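Wrist view only: how many demos before you retrain?
Forum: Manipulation and Teleop

boda_bench
Hello all, and thanks again for the help with my latency mess in June! I'm up to 152 demos on the cookie box task, all driven by hand, and I'm trying to decide whether to train now or keep going. Wrist view from two of them, so you know what the policy has to work with: 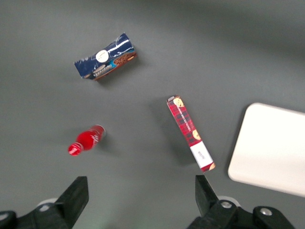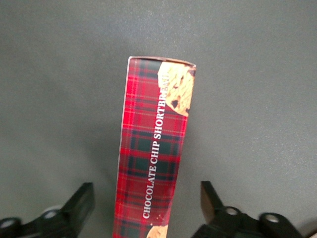 My worry is the approach. Once the gripper is right over the tartan box, the rest of the table is gone from view, and I wonder if the model will lose its place.

zaten
Train now, please. I sat on my first set until I had 289 and found I'd been making the same lazy approach from the left in nearly all of them. A quick run on what you have will tell you more than another Saturday of driving (and your wrists will thank you).

liepiņa
I'm going to disagree, kindly. With this little data, a bad result won't tell you if it's the count or the coverage. I'd do more starts first, with the box turned every which way, and leave the clutter in — the navy box and the red bottle are good distractors. As for losing the table, a fixed overhead camera cured that for us.

zaten
Or a bit of history in the input, before anyone goes buying cameras. Mine got by on two past steps.

boda_bench
Lovely, you've both talked me into something. I'll start a run tonight with the Anamlow scripts and record more turned starts while it cooks. Liepiņa, how high did you mount the overhead one?

liepiņa
High enough to clear the elbow, and then a bit more. I'll measure it when I'm back at the bench.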